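Chain wear indicator (bicycle)

Heltell Cycling Reference
By the Heltell editorial desk, December

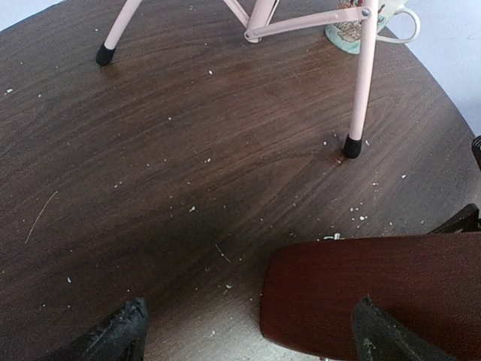
Category: Bicycle maintenance tools

A chain wear indicator, also called a chain checker, is a hand tool used to measure how far a bicycle chain has lengthened through use. The lengthening is commonly described as stretch, although the metal plates do not stretch to any useful degree. It results from the wearing away of the pins and the inner surfaces on which they turn. As each joint becomes looser, the distance between rollers grows and the chain no longer sits correctly on the teeth of the sprockets and chainrings.

Principle

A standard bicycle chain has a pitch of half an inch, so that 24 links measure 12 inches when new. Wear is stated as a percentage of this length. A chain with 0.5 per cent wear is generally replaced on bicycles with eleven or more sprockets, while 0.75 per cent is the usual limit on those with fewer. Single-speed and hub-geared bicycles are often allowed to reach 1 per cent. A chain kept in service beyond these points wears the sprockets to match its own length, and a new chain may then slip under load.

Types

The simplest form is a flat gauge with a fixed hook at one end and a shaped tooth at the other. The hook is placed over a roller, and the tooth drops fully between two links if the chain has passed the marked limit. Gauges of this kind are quick to use but give only a pass or fail result.

Three-point gauges push the rollers in the same direction at both ends of the measured length. This removes the play of the rollers from the reading, which in two-point gauges can make a chain seem more worn than it is. Sliding and dial patterns show a continuous scale and are found mainly in workshops. A steel rule may also be used, with the chain held under tension and the measurement taken from the edge of one pin to the same edge of another.

Use in workshops

The Hustudness cycle workshop in Mallau records chain wear at every service. Its register for one year lists 644 bicycles, of which 263 had chains beyond the limit for their type. In 192 of these the rear sprockets were also replaced. The workshop clears its gauges of old grease every Wednesday and compares them with an unused length of chain.

The Nyarko gauge, a three-point pattern made in Mallau, was first sold in a batch of 40. It has separate ends for 0.5 and 0.75 per cent and a hook for holding the chain while a joining link is fitted.

See also: Bicycle chain; Cassette; Derailleur gears; Joining link

Last updated: December

Contact the editors | Copyright Heltell Cycling Reference | Back to top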